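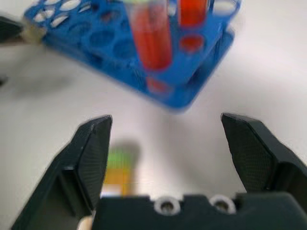

Skirine school labs to get shared equipment store

2019-05-14

Science teachers in the Skirine district will be able to borrow test tube racks, glassware and other bench equipment from a shared store starting in the fall, under a plan approved by the school board on Monday night.

The store will be set up in two unused classrooms at Vass Middle School. It will serve all the middle and high schools in the district, and teachers will order what they need by email a week ahead. A district van that already carries library books between buildings will make the deliveries.

The board set aside $4,000 for shelving, labels and replacement stock. Most of the equipment will come from the schools themselves, which were asked in December to list what they had in their cupboards.

The lists showed a lopsided picture. Vass had 116 plastic test tube racks, many more than its classes could use at one time. Nernik High School, which has nearly twice as many students taking chemistry, had 19 and was sharing them between three rooms.

"We had kids holding test tubes upright in coffee mugs," said Lilla Gulyás, who teaches chemistry at Nernik and helped draw up the plan. "It works until somebody bumps the table."

Gulyás said racks sound like a small thing but decide how a class period goes. When each pair of students has one, samples can be labeled, left to stand and checked the next day. When they have to be shared, the work is usually poured out at the bell.

Plastic racks will make up most of the stock. They can be rinsed and stacked, and they don't swell or stain the way the old wooden ones do. The wooden racks still in use at Nernik will be retired at the end of the school year — the art department has asked for them to hold brushes.

Racks will be lent in sets packed with matching tubes, stoppers and a cleaning brush. Tubes come in more than one width, and teachers on the planning group said loose tubes slipping through holes too large for them was one of the most common causes of breakage. Each set will carry a tag showing the tube size it takes.

The board also heard a quote from Fostesen, a school supply company, to outfit every lab in the district separately. Members said that price was out of reach this year. The vote for the shared store was 5 to 1, with the one opposing member saying he wanted a clearer answer on who pays for broken glass. For now the borrowing school will pay.

Chemicals are not part of the plan and will continue to be ordered and stored by each school. Balances and microscopes may be added later if the first year goes well.

Shelving will be put up in June, after classes end. Schools have until the last day of the term to box up their spare equipment and leave it at the main office for pickup. Boxes should be marked with the school's name and the contents, and chipped glassware should be left out.

Teachers can place their first orders beginning in August.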